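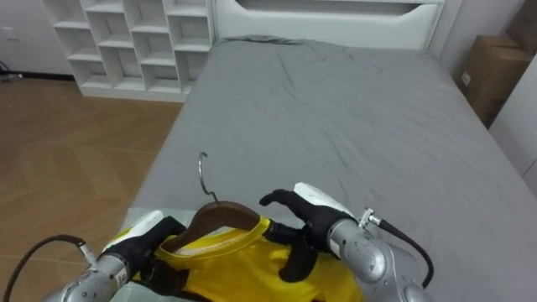 ## 3.2 The Bed as a Work Surface

Most of the people we visited for the Laing study own a table. Very few of them use it for clothes. When we asked where shirts go onto hangers, the answer was nearly always the bed, and once we began watching closely we were delighted by how much sense this makes. A fitted sheet is soft, wide and at a good height, and it holds cloth in place with a light grip that a polished tabletop can't match. A T-shirt can be spread on it with the neck toward the headboard, the hanger slipped in, and the shoulders set before anything is lifted.

Cirilo Becerra's earlier notes on the Stondgate apartments called this "borrowed furniture," meaning a piece that takes on a second job for a few minutes and then gives it back. We like the term and keep it here. What we would add is that the borrowing has its own small geography. The near edge of the mattress is where the hands are, so it does the work. The far half, up by the headboard, tends to stay clear and becomes a place for hooks to point and sleeves to be thrown.

Pillows complicate this in a lovely way. We had expected people to move them first, and many did. Others worked right on top of them. A pillow lifts the collar a little toward the person, and several participants told us they prefer it for slippery shirts (Figure 4). Dolores Whitfield, who coded the interviews, noticed that the same people often described the pillow as "in the way" when asked in general terms, then praised it when talking through a particular shirt.

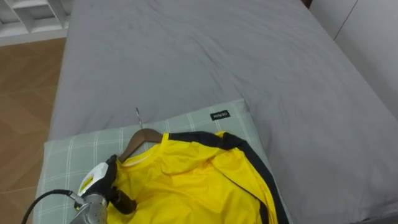 *Figure 4. Yellow shirt on a wooden hanger, resting on a plaid pillow over a gray fitted sheet. The metal hook reaches past the pillow's upper edge.*

Fabric matters as well. Shiny, sports-style shirts bunch easily, and participants complained that they slide off smooth wooden hangers. Eight of the fifteen households kept a preferred hanger for them, and the reasons given were wonderfully firm. Idrisa Kaijage's participants in the January round spoke of shoulder shape far more than of weight or price.

We don't yet know how far any of this depends on bed height. The Skorkberg homes had noticeably lower frames, and people there were more likely to kneel or to sit beside the shirt. Section 3.3 takes up those visits and the question of where the filled hangers go next.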